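加克桥(Garkbridge)山地越野跑俱乐部理事会三月例会会议纪要

时间:三月,晚七时整至九时十分
地点:俱乐部会所二层会议室
主持:理事长 哈马德·林德(Hammad Rind)
出席:理事七人,其中一人以电话方式参会;赛事组、训练组、安全组、会籍组各派代表一人列席
缺席:理事一人,已事先请假
记录:俱乐部秘书处

一、会议开始及上次纪要的确认

理事长宣布到会人数符合章程规定,会议有效。上次例会纪要已提前发至各理事。安全组代表指出,上次纪要第四项中“检查点关门时间”一句漏写了“冬季赛”三字,容易与夏季长距离赛事混淆。会议同意补正,其余内容无异议,予以通过。

上次会议遗留事项共三件。其一,与沃赖奇(Warraich)庄园就山脊步道通行权所作的书面确认,已由理事长签回。其二,青年组教练资格复审材料尚缺一份急救证书副本,由训练组继续催交。其三,会旗重制一事暂缓,待本年度预算执行过半后再议。

二、春季山脊赛筹备情况

赛事组汇报,春季山脊赛报名已截止,确认参赛者367人,较上届有所增加。长线组与短线组分别出发,两组间隔20分钟。长线组仍由采石场旧路上山,经沃赖奇庄园北侧石墙,绕行科克洛(Coklow)山顶后折返;短线组不登顶,于石墙处直接转入下山路。

关于路线,安全组提出,科克洛山顶以东的一段草坡在雨后十分湿滑,上届赛事有多名参赛者在此处滑倒。安全组建议将下山路线向南移动,改走羊圈旁的碎石小路。赛事组认为该小路较窄,两名参赛者难以并行,前段选手密集时恐造成拥堵。与会理事就此展开讨论。有理事认为,选手到达该处时队伍已经拉开,拥堵的可能性较小;亦有理事提出,山地赛事本以自主择路为传统,不宜处处以标旗限定。

经讨论,会议决定:
1. 山顶以东草坡不作封闭,但增设警示旗,并在赛前讲解中予以说明。
2. 碎石小路列为推荐路线,选手可自行选择。
3. 如比赛前一日该地区持续降雨,由安全组现场勘察后报理事长,理事长有权决定强制改走碎石小路。

以上决定六票赞成,一票弃权。

关于强制装备,会议重申参赛者须携带防水上衣、防水长裤、地图、指南针、哨子及应急食品。装备检查于出发前进行,完赛后在终点抽查。抽查中发现装备不全者取消成绩,不接受以“途中遗失”为由的申诉,但选手在检查点已主动报告的除外。训练组代表询问,仅参加短线组的初次参赛者能否以手机导航代替纸质地图。会议认为不能。

三、检查点人员及通讯

赛事组提交了检查点人员安排表。全线设检查点五处,每处至少两人值守。科克洛山顶检查点风力较大,值守时间长,会议同意该处增加一人,并配备帐篷一顶。电台由俱乐部自有设备解决,各检查点须在首名选手到达、末名选手通过及出现退赛三种情形下向终点报告。

安全组提醒,上届赛事中第三检查点曾出现登记表被雨水浸湿、号码无法辨认的情况。会议同意本届改用防水纸,同时由值守人员以电台复报一遍号码。

四、赞助及合作事项

理事长通报,越野鞋经销商斯蒂科(Stiko)已书面同意继续赞助春季山脊赛,赞助金额为3000镑,另提供前三名奖品。对方希望在起点拱门及号码布上出现其标识。会议同意号码布标识,但起点拱门正面应保留俱乐部名称,赞助商标识可置于两侧立柱。

有理事询问,斯蒂科提出的会员专享折扣是否要求俱乐部提供会员名单。理事长答复,对方最初的来函中确有此项要求,经沟通后已撤回,改为由俱乐部向会员统一发放折扣码。会议对此表示认可,并要求会籍组在通知中写明俱乐部不向第三方提供会员个人信息。 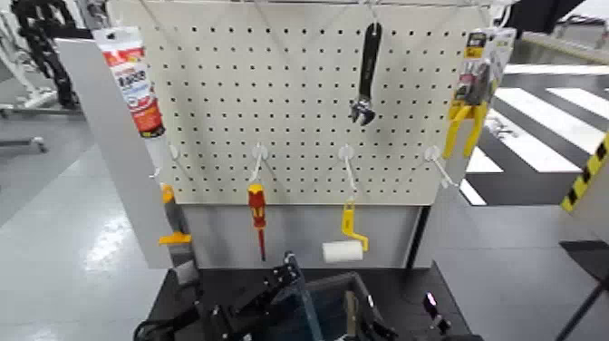 五、会所及赛事器材

会籍组代为汇报会所及器材管理情况。起终点计时钟已完成检修,备用电池须另行购置。标旗经清点后需补充一批,旗杆有弯折者应予更换,不得用于山顶路段。路牌木桩计划在赛前两周重新刷漆,工具板上现挂有滚筒刷和活动扳手,可供刷漆及紧固路牌螺栓时使用,油漆则须另购。会所北侧排水沟已疏通,更衣室热水供应不稳定的问题仍未解决,维修方要求更换控制阀。会议批准器材及维修支出合计800镑,超出部分须另行报批。会议并要求,凡领用器材者应在登记簿上签名,归还时由当日值班人员核对。

六、训练工作

训练组汇报,冬季夜跑训练已按计划结束,参加人数较为稳定。自四月起恢复傍晚的坡道训练,地点为采石场旧路下段,晚六时半集合。青年组与成年组分开进行,青年组不参加采石场上段的下坡练习。

训练组提请会议讨论长距离集训事宜。部分会员有意参加夏季多日穿越赛事,希望俱乐部组织连续两日的背靠背长距离训练。训练组建议首日由加克桥出发,沿河谷至科克洛,次日原路返回。理事会原则上支持,但提出以下要求:参加者须有完成长线组赛事或同等难度赛事的经历;每组配速应以组内最慢者为准;领队须持有有效的山地急救证书。住宿费用由参加者自行承担,俱乐部不予补贴。

有理事提出,近来个别会员在集训中佩戴耳机,影响彼此沟通。会议同意在训练守则中增加一条,集体山地训练期间不得佩戴入耳式耳机。

七、会籍事项

会籍组报告,本季度收到入会申请若干份,材料齐全者已全部批准。有两名会员申请由正式会员转为非活动会员,理由分别为迁居和伤病,会议予以同意,并说明其复会时免交入会费。

会费标准本年度不作调整。会籍组建议自下一年度起停止接受现金缴费。两名理事表示,部分年长会员不使用网上银行,完全取消现金恐有不便。会议未作表决,请会籍组于下次例会前提交一份书面方案,列明可替代的缴费方式。

八、申诉及纪律事项

会议收到一份关于冬季赛成绩的书面申诉。申诉人称其在第二检查点已经通过,但登记表上无其号码,因而被判为未完赛。赛事组核对了前后选手的到达时间,并询问了当时值守的两名人员,其中一人对申诉人有明确印象。会议认为现有情况足以支持申诉,决定恢复申诉人成绩,并相应更正排名。更正后的成绩单由赛事组在俱乐部网站公布。

九、其他事项

1. 沃赖奇庄园方面来函提醒,产羔期内石墙以南牧场禁止带犬通行。秘书处应将该通知张贴于会所公告栏,并在赛事须知中注明。
2. 训练组提议于夏季组织一次步道清理活动。会议同意,具体日期另定。
3. 理事长提请各组负责人在例会前五日提交书面汇报,以便秘书处整理议程。

十、待办事项

赛事组:修订赛前讲解稿,采购防水登记纸,公布冬季赛更正成绩。
安全组:确定警示旗位置,赛前一日实地勘察。
训练组:催交急救证书副本,拟定两日集训报名条件,修订训练守则。
会籍组:发放折扣码通知,起草缴费方案,跟进热水控制阀更换。
秘书处:张贴产羔期通行通知,致函斯蒂科确认标识位置。

下次例会定于四月召开,时间仍为晚七时,议程另行通知。

会议于晚九时十分结束。

本纪要经理事长哈马德·林德审阅,提交下次例会确认。

加克桥山地越野跑俱乐部秘书处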